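Kerness cell, gripper service and pick check
November, bench side

Fingers off at 28 cycles past the service mark. Both had play at the root. Screws backed out by hand on the left one, which explains the offset we kept seeing in the close position. Cleaned the threads, new screws, thread lock, 3 Nm. Left finger reseated against the stop before tightening. The Tulomov sheet gives the order the other way round (tighten, then seat) and I think that is where the play came from last time.

Pad surfaces left alone. Scuffed, no cracks found with the loupe. Magalhães spares are still on order.

Zeroed the stroke, then ran open/close 169 times with no load. Close position repeats to within one encoder count. Motor current flat over the whole run.

Load check with the coil-bound key holder. It is a bad part to grip and a good one for finding a crooked jaw: the disc is stiff, the spring around it gives, and the tags get in the way of everything.

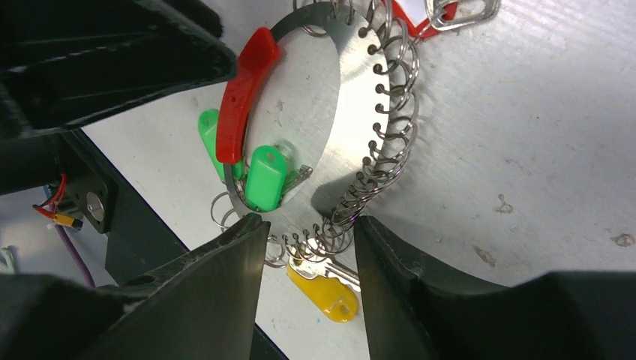
Wrist camera, jaws open, key with yellow tag in the gap.

Approach notes. Come in with the key between the fingers and stay off the coils on the lower rim. If a fingertip gets under a loop the disc tilts and the grip force reading means nothing. Used the Hoter approach profile at reduced speed, force limit on setting 4. Settings above that have marked the plastic tags before.

Cable check done with the arm parked. Red wire and purple cable both need enough slack at full wrist roll. Retied the purple one a little lower. Connector on the red wire reseated, pull test fine.

Second check is on the tangled spring cluster. Looking for jaw alignment at the tips with something thin between them, where an offset shows up as a wedge in the gap.
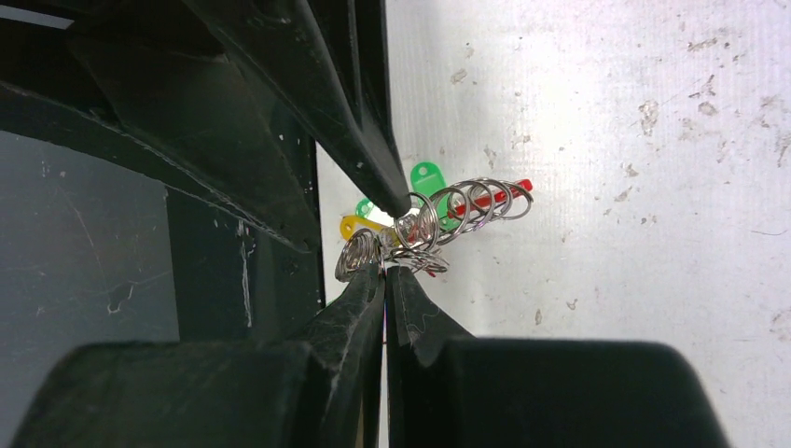

Open items

Finger screws: recheck torque after the next 28 cycles and write the value here, including if nothing moved.
Tulomov sheet: mark up the seating order and put the corrected copy in the cell folder.
Tabletop: marks on the white surface are confusing the edge finder. Wipe down, then rerun it before changing thresholds.
Spare pads: chase the order.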